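Projects > Term 2 > Food and Fibre > Laundry soap from scratch

We tested three home-brewed laundry soaps against a bought powder from Nollik, and the results were brilliant fun to collect! Every cotton square got the same beetroot stain and the same cold wash.

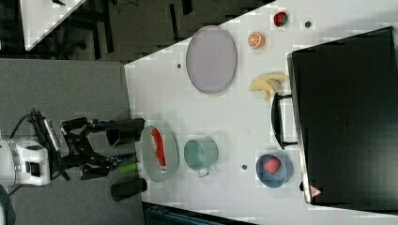
The washing soda mix faded the beetroot best – even after only two washes. Our favourite smell was the eucalyptus one, though it left grey streaks on the darker squares. Next term we want to try wool.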